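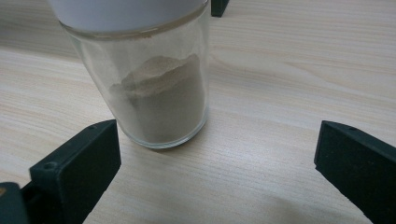 4. What went wrong with the grip

So, the jar. Blair and I had been picking up small glass jars of powder all through April and were feeling pretty smug, then on Friday afternoon one cracked in the jaws. Powder everywhere, glass on the table, and Telma (our supervisor) hit the stop button before I'd even worked out what the noise was!

The log showed the left finger touching first, shoving the jar sideways, and the right one still closing at full speed. Our force limit was set to 39 newtons but the check only ran once both fingers reported contact — so for 178 milliseconds there was no limit at all. That was my code, sorry Blair.

We now check each finger separately and stop at 28 newtons. I ran 30 more grips with an empty jar and none of them broke, although two slipped when the jar sat well off to the left. We also wear goggles now, and Iara wants a tray under everything before we go back to full jars.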